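Why Does Wood Have Lines in It?

Hi again! It's me, Nest Probert, back with another question from the question jar. This one came from Lemlem Tefera, who is nine and does her homework at the kitchen table. She wrote: "Why are there lines in my table and why do they go wiggly?"

Lemlem, I love this question. I spent a whole weekend on it, and I got sawdust in my socks.

The lines in wood are called the grain. To find out where the grain comes from, we have to go outside and look at a tree that is still growing.

A tree gets fatter every year

You grow taller, and your arms and legs and everything else grow along with you. A tree does things differently. It gets taller only at the tips of its branches, way up at the top and out at the ends. If you carved a mark on a trunk at the height of your nose (please don't!), the mark would still be at that same height when you were a grandparent.

But the trunk does get fatter. Right under the bark there's a super thin layer that makes new wood. It's called the cambium, which you say like this: KAM-bee-um. Every year the cambium wraps the whole tree in one more coat of wood. Imagine putting on a new sweater every year and never taking off the old ones. After a while you would be very wide indeed.

In spring there's usually plenty of water, and the tree grows fast. The wood it makes then is often paler and a bit softer. Later in the summer the growing slows down, and the wood comes out darker and more tightly packed. Then comes winter and the tree takes a rest. So each year leaves a light part and a dark part, and together they make one ring.

That's how it goes in places with a cold winter, anyway. In hot rainy places where every month is pretty much like the last one, some trees don't make clear rings at all.

Counting birthdays

You've probably heard that you can count the rings on a stump to find out how old the tree was. It works! My neighbor Spyros Xenos had an old ash tree that had to come down in March, and he let me count the stump. I got 41. Then I counted again and got 41 again, which made me feel very clever.

Spyros and I found the ring for the year he moved in, when he was a young man with (he says) a lot more hair. We found a bunch of skinny rings all squashed together, too. A skinny ring can mean a dry year, or a year when caterpillars ate the leaves, or a time when bigger trees nearby were hogging the sunshine. It's hard to tell which one just from looking. Scientists who study tree rings compare lots and lots of trees from the same area to work it out. Their job has a wonderful long name, dendrochronology. Try saying that with a mouthful of crackers.

They can even do it with old buildings. There's a barn out on Zornstead Road with a beam that was cut in 1845, and the rings inside that beam go back to when the tree was a baby, long before anyone thought of building the barn.

So where do the lines come from?

OK, back to Lemlem's table. A stump has circles. A table has lines. Where did the circles go?

Think about a carrot. If you cut straight across it, you get round slices with a circle in the middle. But if you cut it the long way, from the fat end to the pointy end, you get long pieces, and the circle has turned into stripes running from top to bottom. It's the same carrot! You just sliced it a different way.

A log works like that. The rings go around the tree, but they also go all the way up and down it, like a lot of tubes tucked inside each other. When a sawmill cuts a log the long way into boards, the saw slices through the sides of all those tubes. Every ring it crosses leaves a line.

If the saw goes right through the middle of the log, the lines come out nice and straight. If it cuts nearer to the outside, it only skims the curved side of the rings, and then you get arches and ovals and shapes like the top of a church window. People who work with wood sometimes call those cathedrals. And since a real tree is never a perfect tube (it leans, it bulges, it bends around things), the shapes are never perfect either. There are your wiggles, Lemlem!

On a pale tabletop like this one you can spot both kinds, with long fine lines running across on a slant and then one big curve sweeping around near the right side.
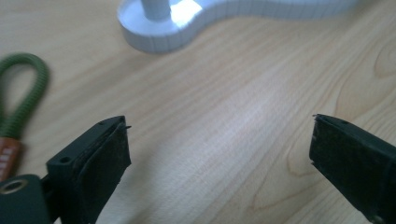
What about knots?

A knot is where a branch used to be. Branches start deep inside the trunk, and as the trunk gets fatter it grows around them. Cut a board through that spot and you see the branch end-on, as a round dark circle. The lines next to it have to bend to get past, the way water in a stream goes around a rock.

When I was little I had a wardrobe with two knots side by side, and I was completely sure it was an owl. I said good night to it. I still sort of think it was an owl.

Different trees, different patterns

Once you start noticing grain you can't stop. Pine usually has bold stripes. Oak has lots of tiny holes that look like pencil scratches, and those are little pipes that once carried water up the tree. Maple can be so smooth and plain that you have to tilt your head to see any lines at all, but now and then you find a piece covered in tiny swirls, and that's called bird's-eye maple.

Ebise Mekonnen, who makes chairs in the workshop behind the library, let me hold 16 kinds of wood and try to guess them with my eyes shut. I was terrible at it. I did get cedar, though, and that was only because it smells like pencils.

She also showed me why grain matters when you build things. Wood splits easily along the lines and is much harder to break across them. So a chair leg needs the grain to run from the top to the bottom. If it ran sideways, the leg could snap when you sat down!

Try it yourself: make a grain rubbing

You'll need:
Thin white paper
A crayon with the wrapper peeled off (dark colors work best)
Some rough or old wood, like a fence, a plank or a cutting board
Tape, if you have it

Ask a grown-up first if the wood belongs to somebody else. Lay the paper on the wood and tape down the corners. Turn the crayon on its side and rub it gently back and forth over the paper. The bumps will show up dark and the dips will stay pale. Very shiny furniture doesn't work well, as the varnish fills in all the little dips.

My friend Dagim Yimer and I made 21 of these in one afternoon. We put the best ones on the wall and played "what does it look like?" So far we have a fingerprint, a map of an island, a very long nose and the owl from my wardrobe (OK, I made Dagim say that one).

Words to keep

Grain: the lines and patterns you see in wood
Cambium: the thin layer under the bark that makes new wood
Knot: the place where a branch grew out of the trunk
Dendrochronology: finding things out by studying tree rings

Next time I'm opening a question from a reader who wants to know why onions make you cry. I have bought a whole bag of onions and a pair of swimming goggles. If you've got a question for the jar, get a grown-up to help you send it in, and tell me your first name and how old you are!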